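Fullden, start to finish, for the third time

I finished my rewatch of Fullden on Monday night, a little after eleven, with a cold cup of tea beside me and the dishes still in the sink, and I've been wanting to write about it ever since. This is my third time through the whole thing. The first was when it aired, one episode a week, with my sister on the phone during the commercials. The second was the winter I had my knee done. This one I did slowly, over most of the summer, one episode after supper and sometimes two if the first one ended badly for somebody I like.

If you never saw it, Fullden is a family drama set in a ferry town, and it ran for six seasons. The mother, Ruth Halliday, runs the ticket office. Her three grown children keep leaving and coming back. There's a lawsuit over the dock that goes on for pretty much the whole show, and a cousin named Grevier who turns up in season two to borrow money and never really goes home again. I know that doesn't sound like much. When I tried to explain it to Dörte Lammers from my old office she said, "So it's people in kitchens," and I had to say yes, it's mostly people in kitchens. But oh, what kitchens!

The first thing I noticed this time is how patient the opening season is. I had remembered the father's death coming in the pilot, and I'd have bet you money on it. It's in episode five. For four whole episodes he's just there, fixing the screen door, being a bit of a pain about the thermostat, and humming that song he never gets to the end of. I think a show made now would have had him dead before the title card. Instead you get used to him, the way the family is used to him, and so when Ruth comes down in the morning and sets out two cups it just about finishes me off. I cried the first time, I cried the second time, and I cried this time with full knowledge of what was coming, holding a dish towel.

Season two I still think is the best one. Grevier arrives, the middle daughter gets her job back, and there's the long snowstorm episode where nearly everyone is stuck at the ferry terminal overnight. I used to skip the parts with the stranded honeymooners (sorry, honeymooners) but I let it all play this time and they grew on me. The wife has a speech by the vending machine about her grandmother's house that I had completely forgotten, and it turns up again, sort of, in something Ruth says two seasons later. I sat right up on the couch when I heard it. Somebody in that writers' room was keeping very good notes.

Now, season three. I know, I know. Everybody I talk to about this show has the same complaint, and it's the amnesia. I've defended it in the past and I'd like to take some of that back. The youngest son loses his memory after falling off a ladder, which I could live with, but then it goes on for nine episodes, and in the meantime he gets engaged to the nurse! Fouzia Gilani and I used to argue about this over lunch. Her view was that the nurse was the only sensible person in town and the writers should have let her stay. I said the nurse was only there to make the old girlfriend jealous. Well, Fouzia, if you're reading, I've come around. The nurse is great. She has one scene where she packs up her apartment with the radio on, hardly any talking at all, and it's better than anything the old girlfriend gets to do in six years.

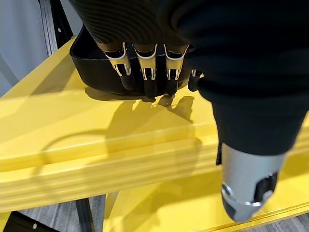 What saves the back half of that season is Ruth. Once the ladder business is over the show seems to remember whose story it is, and we get the run of episodes where she takes the night class, quarrels with the teacher, and finally reads her essay out loud to a room of people half her age. I've seen fancier acting. I don't know that I've seen any I believed more. She keeps losing her place on the page, and she gets cross with herself about it, and the crossness is what does it for me. My own mother read out loud exactly like that, one finger on the line, annoyed at the paper.

Season four I'll be quick about. There's too much lawsuit. I never could follow who owned which half of the dock, and I had the pause button this time and even made myself a little drawing on the back of an envelope. It didn't help. But the wedding is in season four, and the dance after the wedding, and the business with the wrong cake, so I wouldn't tell anyone to skip it.

Season five is the one I was looking forward to least, and I had a much better time with it than I expected. When it first aired I was so upset about the older daughter moving away that I think I stopped paying attention to anyone else. She's only gone for part of it, and her phone calls home are lovely. They're short, they get interrupted, people say they're fine when they plainly aren't. There's one where she and Ruth spend the entire call talking about how long to roast a chicken, and by the end of it you know the marriage is in trouble. I went back and watched that one again before bed.

And I want to put in a word for the music, which I never hear people mention. It's mainly a piano and some kind of squeezebox, and it stays out of the way. In the earlier seasons they'd go a whole scene with nothing under it but a clock or a refrigerator running. By the last season there's more of it, some of it a little syrupy for my taste, but they do bring back the father's tune for the finale, and this time it goes all the way to the end. I had somehow missed that, twice! My husband noticed it, from the other room, and he claims not to watch the show.

So, the finale. I remember people being angry about it. They wanted to know whether Ruth sold the house, and all you get is her standing on the porch with the keys in her hand while the ferry horn goes. I was one of the angry ones. I believe I called it a cheat. But she's already told us, if you go back two episodes to the scene with Grevier and the storage boxes. He asks her which ones are going and she says, "Ask me when it's spring," and then in the last shot there's green all over the hedge. Maybe I'm reading too much into a hedge. I've had a long summer with these people and I'm entitled.

I don't have the next thing picked out. Maja Tomaszewski has been after me for ages to try Prostgate, the hospital one, and I did watch the first episode last night while I folded laundry. It's fast. There was a bus accident, a secret brother and a kiss in an elevator before I'd matched up the socks. I liked the head surgeon, who is grumpy in a way I find restful, and I didn't care for all the slow motion. Maja swears it settles down after the first few, so I'll give it until the end of September and report back.

In the meantime, if any of you have seen Fullden and can explain the dock to me, please leave a comment. I still have the envelope.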